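**Gellbridge study measures how people judge short waits from memory**

GELLBRIDGE – The Tokatmont Institute for Behavioral Science has published results from a study of retrospective time estimation, the judgment people make when they are asked how long something lasted after it has already ended. The study compared estimates given right after a wait with estimates given the following day. Participants were not told in advance that time would be a subject of the session.

The work used the Craddock Interval Task, a procedure developed at Tokatmont for measuring duration judgments without drawing attention to the clock. A participant completes a paper questionnaire, waits for a set interval while the next form is prepared, and then completes a second questionnaire. One item on the second form asks for the length of the wait in seconds.
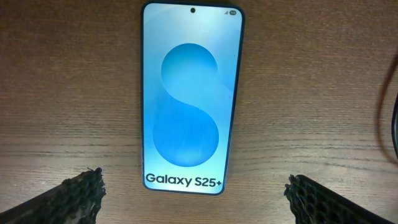
Retrospective estimates are generally treated as a product of memory. A person who did not track time as it passed has to rebuild the interval from what was stored, and an interval with more stored changes tends to be judged as longer. The task therefore controls what happens during the wait. In the low-change condition the participant sat in a plain room and nothing was introduced. In the high-change condition the lighting shifted and recorded sounds were played at irregular points. Personal items were collected beforehand in both conditions, as a phone left face up on a wooden table with its screen lit gives a person something to look at and quite often a clock as well. Wristwatches were collected on the same basis.

The full sample was over 400 adults. Each was assigned to one of the two conditions and to either immediate or next-day reporting. Sessions began in December and were run by staff who did not know which reporting group a participant belonged to until the second questionnaire was handed over.
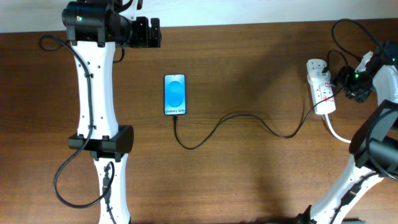
*Robot arm at a wooden tabletop.*

**Main results**

In the immediate reporting group, waits in the high-change condition were judged longer than waits of the same length in the low-change condition. The mean difference was 13 percent. This agrees in direction with earlier work on event segmentation and duration memory.

In the next-day group the difference was smaller. Participants from both conditions gave shorter estimates than those who reported at once, and the drop was larger for the high-change wait. The authors interpret this as loss of detail overnight: when fewer of the stored changes can be retrieved, less material is available to support a long estimate.

Confidence ratings did not follow the same pattern. Next-day participants were about as sure of their answers as immediate participants, and confidence was a poor predictor of accuracy in either group.
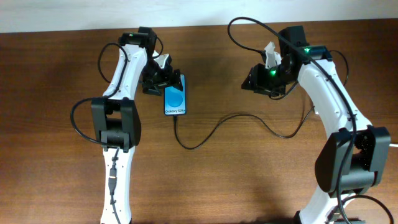

*Two robotic arms and a smartphone on a tabletop.*

**Analysis and limits**

Estimates were converted to a ratio of judged time to actual time before analysis. Ratios were log-transformed to reduce the effect of very large values, and 13 records were excluded under rules fixed before data collection. Confidence intervals were obtained by resampling the data 1000 times in Kurkell, the institute's statistics package.

The intervals used were short, and the results should not be extended to hours or days. Each participant supplied only one estimate – once the question has been asked, any later wait is likely to be timed on purpose. The design cannot show how one person's estimate changes overnight. Mood and fatigue were recorded by self-report and had no clear relation to the ratios.

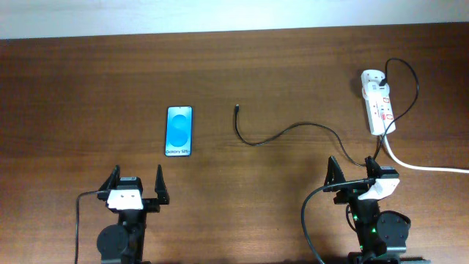

*Smartphone and charging cable on a tabletop.*

**Further work**

A follow-up study will test whether naming the changes that occurred, before giving an estimate, restores the difference between conditions on the following day. It will use the same rooms and the same two forms, with one free-recall page added ahead of the time item.

**Availability**

The task instructions, both questionnaires and the anonymized ratios can be requested from the Tokatmont Institute for Behavioral Science, Gellbridge. Requests should state the intended use. Analysis scripts are supplied in Kurkell format only.

**Press contact:** Leonor Bettencourt, Tokatmont Institute for Behavioral Science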